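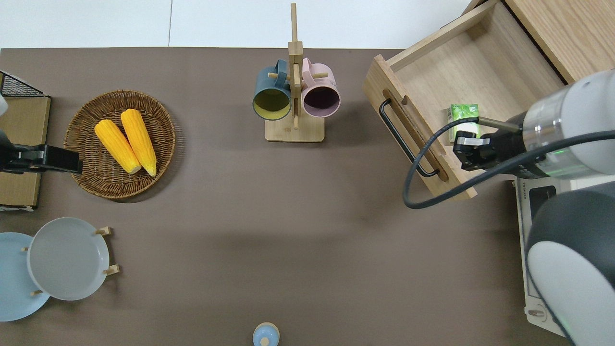
I've read the proposal for the Thepsuriya shared kitchen twice now and I still don't buy the part where everything lives out on the counter. Mug trees are the thing I trust least. Two mugs hanging upside down on a wooden post look very nice, the teal one and the pink one especially, but the square base takes up space whether it holds two mugs or none, and we have a shelf that does the same job. The plates standing in the wooden rack I can live with. You can pull one out without lifting a stack, and that's a real gain over what we have in the Illarura kitchen.

On May 24, 2021, Surachet Suksawat wrote:

> Hi all,
> My vote is for open storage. Mugs on a tree, plates upright in a
> rack, produce in a wicker basket, and only small stuff in the
> drawer. People put things back when they can see where they go.
> We tried it at Geson in January and the counter stayed clear for
> 8 weeks. Total cost would be under 120 dollars.
> Surachet

Surachet, a few questions before I sign on to this.

Clear of what? A counter with a tree, a rack and a basket on it isn't clear in my book. I'd like to know how much room was left to chop an onion.

The basket is fine for corn still waiting to be cooked that night. Leave it out for several days and I'd want it in the fridge, and I don't see anyone taking on that job.

As for the drawer, I agree on small stuff, but "small stuff" is how we got the drawer we have now. One green packet in there today, forty soy sauces by summer. If we do this, I want dividers – the cheap kind, cut to fit – and somebody's name on emptying it.

I'd go along with the plate rack and a two-month trial of the basket. I'm a no on the tree until someone measures the counter. The old Zendirell shelf is still in room 721 if anyone wants to look at it first.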